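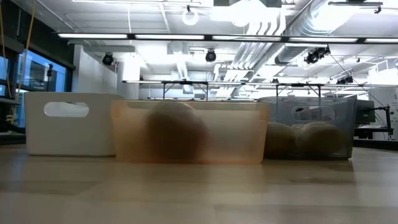 Mỹ Cù
September 2022

Week 5 – how a losing candidate concedes

Read the Kostley chapter before the seminar. Main case is the Mavisville mayoral race, lost by 132 votes.

Points to get down:
– no law makes anyone concede. Custom only
– the phone call comes first, speech after. Lanton did it the wrong way round and the papers went for him
– a recount can still go ahead after a concession, students allways miss this

Compare Trịnh's speech, nine minutes, no mention of the winner. Why?

Essay titles out in October.

Last updated: week 5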